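Nasumine 实验室通讯 · 故障角

摆盘任务又停了，这回怪谁

2024-11-13，双臂摆盘任务在第37轮自己停了下来。任务本身毫无难度可言：几只盘子，几样圆东西，左臂放，右臂放，放完收工。
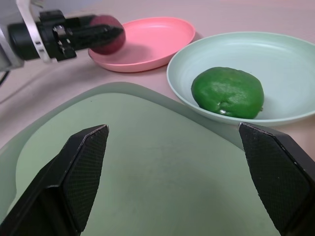
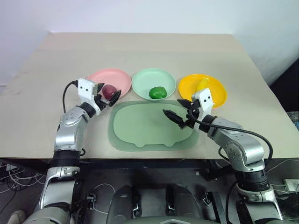 两图均为摆盘任务，左爪夹着深红色的圆物，绿色的那个在薄荷绿盘子里。

报出来的是代码1472，手册里的解释是“夹爪状态不一致”，等于医生告诉你“身体不太舒服”。翻日志才看明白：左爪松开以后，控制器仍然坚信手里有东西，于是拒绝回零；右臂很讲礼貌，一直等左臂先走。两条手臂就这样互相谦让了5分钟，直到看门狗程序看不下去，把电断了。

断电才是麻烦的地方。左臂的抱闸慢了半拍，夹爪往下沉了一小截，碰到盘沿。盘子没坏，人也没事，当时没有谁把手伸在台面上。不过Ieuan Hughes翻出了3月的记录，同样的下沉那时已经出现过2次，备注栏写的是“偶发，继续观察”。看来我们观察得相当有耐心。

夹爪是Skisix的，调度软件是Unano的，两家都回了信，态度诚恳，各自推荐我们去问对方。抱闸已拆下寄给Mittal检测，结果没回来之前，请各位照办：

左臂不得单独上电。
手进台面之前先按急停，看到指示灯变了再伸手，听到“咔哒”一声不算数。
再碰到1472，不要点“忽略并继续”。这个按钮下个版本会去掉，在那之前靠自觉。

日志放在共享盘的老地方，文件名里带“最终版”的那份不是最终版。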